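## 4. Demonstrating the hand-held grippers on open day

1. Place the stand and the yellow hat on the board before visitors enter the Prondale room.

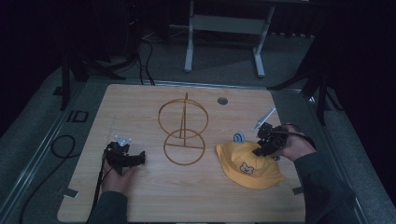
2. Keep both grippers in hand while speaking to the group.
3. Take the hat by its brim — never by the badge.
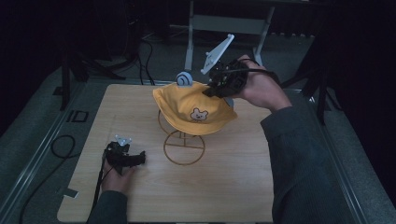
### 4.1 Visitors' turns

4. Offer the soft toy first to younger visitors.

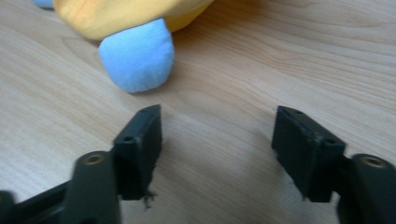 Liis Lepik asks that each visitor open the jaws fully before reaching for the toy.

**Caution:** Keep fingers clear of the pads.

5. Close the session at 4 pm.
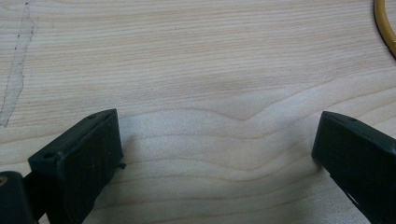
*Section length: nearly 100 words*

Return both grippers to the Trura desk.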